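About Rirneck Counters

Rirneck Counters makes and installs stone countertops for kitchens, bathrooms and small shops. We measure, cut, polish and fit the stone ourselves. We also repair counters that other firms put in, as long as the stone is sound.

The shop is on the Baloch road, in a former feed store. The saw and the polishing bench are in the back building and the slab yard is behind it. The front room is where you sit down with us and go over your drawing. Parking is on the gravel side. Please leave the loading gate clear.

How we started

The business began with repairs. Our first jobs were chipped edges, loose sinks and seams that had opened up, mostly in rental apartments. After 9 months of that we bought a used bridge saw and took on our first full kitchen, an L-shaped counter in gray granite with a cutout for a gas range. The seam on that one is a little wide by our present standards. We went back later and refilled it, and it has held.

We now have six people on staff. Two measure and draw, two cut and polish, and two install. On larger jobs everyone goes out to help carry.

What we work with

Most of our work is granite, marble and quartzite. We cut some soapstone in the winter, when there is room on the schedule. We do not sell laminate or solid surface, and we do not cut engineered quartz. Several shops in the area do it well and we will give you their numbers.

Slabs come to us through Inamon, an importer we have bought from since the second year. You choose your own slab in the yard. We write your name on the edge in grease pencil and it stays put until your job comes up. If you need a stone we do not have, we can ask for it, but an order can take up to 12 weeks and we need a deposit of $300 to place it. The deposit comes off your final bill.

Remnants are kept along the north fence. They are priced by the piece and are good for a vanity top, a hearth or a pastry board. Bring your dimensions.

How a job goes

We come out and measure once your base cabinets are fixed in place. Measuring earlier than that does not work, and we will ask to come back. We make a full-size template, mark the sink and faucet holes on it, and have you sign it. Changes are free until you sign. After that they depend on whether the stone has been cut.

Cutting and polishing take six working days for an ordinary kitchen. Installation is usually done in a morning. We need the old counter off, the water shut off and a clear path from the door. Your plumber can hook up the sink the next day, after the adhesive has set. We do not do plumbing or electrical work.

Edges are eased, beveled or full bullnose. Eased is included in the price. Backsplashes in matching stone are quoted separately — many people decide on one after they have seen the counter in place, and that is fine if there is enough left of the slab. Tell us at the template visit that you might want one and we will save the offcut until you let us know.

Living with marble

Marble is softer than granite and it reacts to acid. Lemon juice, vinegar, wine and tomato will leave a dull mark if they sit. Sealing slows down staining, but it does not stop etching, and we say so before anyone signs. A honed finish hides the marks better than a polished one. Dark marble with light veining shows etching more readily than white, so it pays to wipe up spills when they happen.

For daily cleaning use water and a drop of dish soap, then dry the surface. Skip bathroom sprays and anything with citrus in it. We seal every counter at installation with Brulix, a penetrating sealer, and we suggest doing it again each November, before the holiday cooking starts. A bottle covers a normal kitchen and we keep it at the front desk.
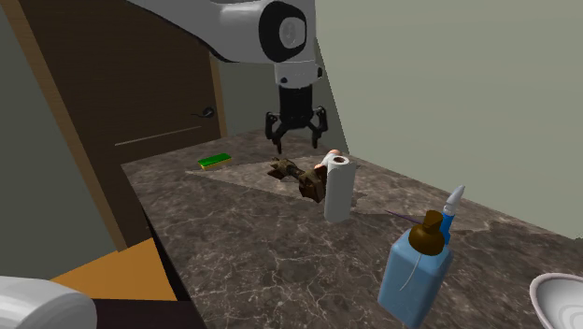

One customer wrote to us that she had put off choosing marble for years over the stains, and that after two winters of baking she has a few dull rings by the stove and has stopped noticing them. She did ask that we tell people to keep the lemons on a board, so we now put that on the care sheet.

Polished marble can be brought back if the marks bother you. We do light repolishing in the house, with plastic sheeting up, and it takes part of a day. Deep scratches and burns are a bigger job and we would want to look first.

Warranty and visits

Our seams and installation are covered for as long as you own the house. Chips from use are not covered, but small ones are cheap to fill. Keep your signed template, which has your job number on it.

The front room is open on weekdays and the yard closes an hour earlier. Call ahead if you want to see slabs moved, as that takes two of us and the forklift.

Page last updated July 20, 2023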